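Setting Up Vultow for a Toy Lending Shelf
Part 2: Labels, sets and your first checkout
Written by Evander MacRitchie, last updated 2/17/23

If you came straight from Part 1, you should have Vultow installed on your laptop or tablet, one shelf created, and the little green dot showing next to your shelf name. If the dot is gray, go back and finish the sign-in step first. Everything below saves to the shelf, and with a gray dot it saves to nowhere. (I lost a whole evening's typing that way in January, so please check the dot!)

I run a lending shelf out of a converted coat closet, with 572 items on the books at the moment, and I wrote this the way I'd explain it if you were sitting next to me with the laptop. If your shelf is bigger or fancier than mine you may want to skip around.

What you need on the table

The Innes label printer with a full roll in it
The USB cable that came in the box
A soft cloth and a little rubbing alcohol
Your toys, sorted into sets
A pencil and some scrap paper, trust me

Connecting the printer

1. Plug the printer into the wall before you plug it into the laptop. The other way round works too, but then mine likes to call itself "Printer 2" and Vultow can't find it.

2. Hold the power button until the light turns steady white. A blinking light means the lid isn't shut all the way. Push down on both corners, it clicks twice.

3. In Vultow, open Shelf, then Hardware, then Add Printer. Pick Innes from the list.

4. Choose label size Small. You can print Large later for the bins, but the test page only comes out right on Small.

5. Press Print Test. You want a plain square code with your shelf name under it. If the name is chopped off at the end, shorten it under Shelf Settings. Mine used to be much longer and it's now just "Closet."

Note: the roll goes in with the paper feeding from underneath. There's a drawing of this inside the lid, and the drawing is upside down when the lid is open, which has fooled everyone I've helped so far.

Deciding what counts as a set

This is the part people rush, and it's the part that will save you the most grief. Vultow lets you make an entry for a single item or for a set. A set gets one code, goes out in one bag, and comes back in one bag. Puzzles, building blocks, train track and pretend food should all be sets. Dolls, trucks, drums and anything with wheels bigger than your fist can be singles.

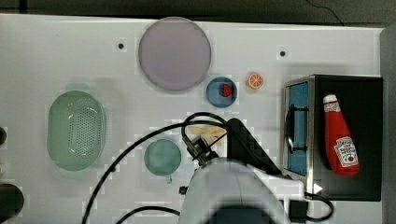
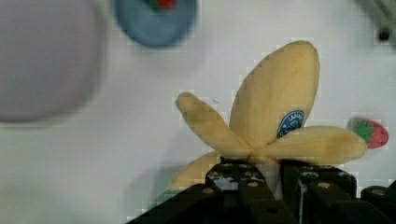
Play kitchen pieces.

1. Tap New Entry and choose Set.

2. Give it a name a tired parent would use. "Big wooden train" is good. "Rail Transport Assembly A" is not going to get typed into a search box by anyone with a toddler on their hip.

3. Under Pieces, add one line per kind of thing, and write the number next to it. This list prints on the bag card, and it's what people check against when they pack up to return.

4. Under Notes, put anything odd. My wooden train has one carriage with a chewed corner, and before I wrote that down I got three very sweet apology emails from three different families.

5. Pick an age range. There's a slider. I leave it wide and put my real opinion in Notes.

6. Press Save and wait for the chime. If you have the sound off, wait for the Save button to go pale.

Caution: for anything with small parts, turn on the Small Parts switch before you save. It puts a warning line on the bag card and makes the borrower tap OK at checkout. You can turn it on afterward, but cards you've already printed won't have the warning on them, and you'll need to find those and swap them. Vultow has no idea what is or isn't safe for a particular child. It only prints what you tell it, so check the maker's own age advice when you have it.

Printing and sticking

1. Open the entry and tap Print Code. One code for a single; for a set, one code for the bag and one spare.

2. Wipe the spot with the cloth and a dab of alcohol, and let it dry completely.

3. Stick the label somewhere flat. On bags I use the lower left corner, always the same one, so that I can scan a stack of them without turning each one around.

4. Leave it alone for 72 hours before the first loan if you possibly can. The labels do hold right away, they just hold a lot better after a rest.

Don't put labels on cloth, fur, or anything that gets chewed. For those I make a bag card and leave the toy bare. The Olari zip bags have a clear pocket on the front that fits a Small card exactly. The Jorkus ones are sturdier but the pocket is narrower, so you'd have to trim each card by a hair. I have both and I keep meaning to pick one!

The first checkout

Do a pretend one before you open. Use yourself as the borrower.

1. Tap People, then Add, and type your own name and email.

2. Tap Lend and scan the bag code. The camera on a tablet is fine, but hold it flat over the label and back off a little if it won't focus.

3. Choose a loan length. The default is 11 days, a number I've never understood, and you can change it under Shelf Settings, Loans.

4. Tap Done. Check that the email arrived. Check your junk folder too.

5. Now tap Return, scan again, and go through the piece list line by line as if it were a real one. If something is missing, tap that line and choose Missing. The set stays off the shelf until you clear it.

If it won't scan

Wrinkled label: print a new one and peel off the old one completely.
Shiny bag: tilt it away from the overhead light.
"Code not on this shelf": you're signed in to the wrong shelf. Tap the name at the top and switch.
Error 47: the tablet lost its connection halfway through. Wait for the green dot, then start that loan over. It won't lend the thing twice, I've tried.

If none of that helps, tap Lend, then Type It In, and use the short number printed under the code. It's slower but it always works, and you can sort out the label once the line at the door has gone home.

Part 3 covers reminders, late returns and how to close the shelf for a vacation without everybody getting an email about it.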